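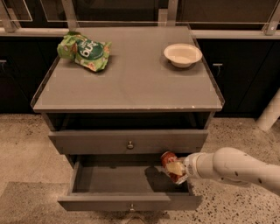
Gray nightstand with white bowl and a green snack bag.

Etow Wind-Up Alarm Clock
Sold by Besnard Clocks & Small Hardware
Item 128
In stock in cream, black and a green that photographs badly

The Etow is an alarm clock. It tells the time, and at the time you picked the night before it makes a noise you will not enjoy. It has no radio, no sunrise mode and no opinion about how you slept.

We started selling it after Bernadette Boyer, who runs our repair bench, got tired of opening up clocks that had been glued shut at the factory. The Etow has four screws in the back. Undo them and you are looking at the whole movement. Most of what goes wrong in there is dust, and most of the rest is somebody winding it the wrong way with great confidence.

Winding

There are two keys on the back. The larger one drives the clock and the smaller one drives the alarm. Both turn counterclockwise, in the direction of the arrows. A full wind runs the clock for around 36 hours, so once a day is plenty, and the same time every day is better. Stop when the key gets firm. It won't hold more if you push.

To set the alarm, turn the small knob in the direction marked until the red hand points at the hour you want. The alarm hand goes around once in twelve hours. If you go to bed at 9:30 p.m. with the alarm set for 10, you will be up at 10 p.m., and so will the dog.

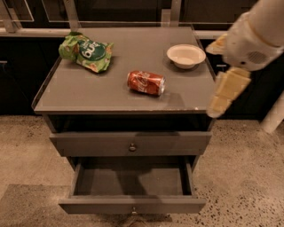 Chips, bowl and a Coca-Cola can on its side.

The noise

It has a hammer and two bells on top, steel, and they are loud. There is a felt pad in the box that clips over one bell. With the pad on, the alarm sounds like a dropped tray of forks in the next room. Without it, the forks are in your room.

It also ticks. Every few weeks we get a return with a note saying "it ticks," and we refund it, but please consider this your notice. On a hard surface the tick carries more. A folded washcloth under the feet takes the edge off. So does shutting it in a drawer, though you will then be looking for a ringing drawer in the dark.

If you can't sleep near a tick, buy the Hovby instead. It runs on one AA battery, has a sweeping hand, and beeps politely. I don't like it, but I'm told this is a personal matter.

Keeping time

Out of the box, expect it to gain or lose a couple of minutes a day. The lever on the back marked F and S is for that. Move it a hair, leave it alone overnight, and check it against your phone in the morning. People tend to shove it all the way over and then write to us about time travel.

Changes since the last batch
The feet are now rubber. The old ones were a hard plastic and the clock used to walk when it rang.
The dial numbers are a little heavier.
The glow paint on the hands is the same as ever – good until about the time you need it.
The instruction sheet has been rewritten by Trilok Rathore and is now in the right order.
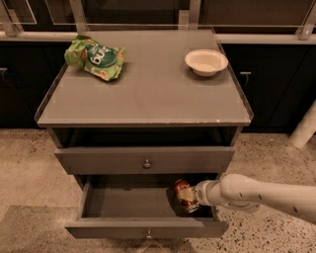 Page 76

Specifications
Height with bells: 13 cm
Case: painted steel
Lens: glass
Alarm: twin bell, mechanical, no snooze
Power: you

Guarantee and repairs

Every Etow is covered for 10 years against faults in the movement. Dropping it is not a fault in the movement. We do fix dropped ones, at bench rates, and Bernadette will tell you before she starts if it isn't worth the money.

For repairs, let the clock run down, wrap it in something soft and put a note in the box with your name and what it's doing wrong. "Broken" is less help than you'd think. A clock mailed fully wound with the alarm set has, on one occasion, caused a delay at our post office, and Benoît Mallet in shipping would like it not to happen again.

Parts we keep on the shelf: keys, feet, lenses, hammer springs, felt pads. Bells are sold in pairs. Hands come from Stalham and take a while.

Prices and stock last checked Wednesday, November 26, 2025. The green is running low, and the next delivery is due in April.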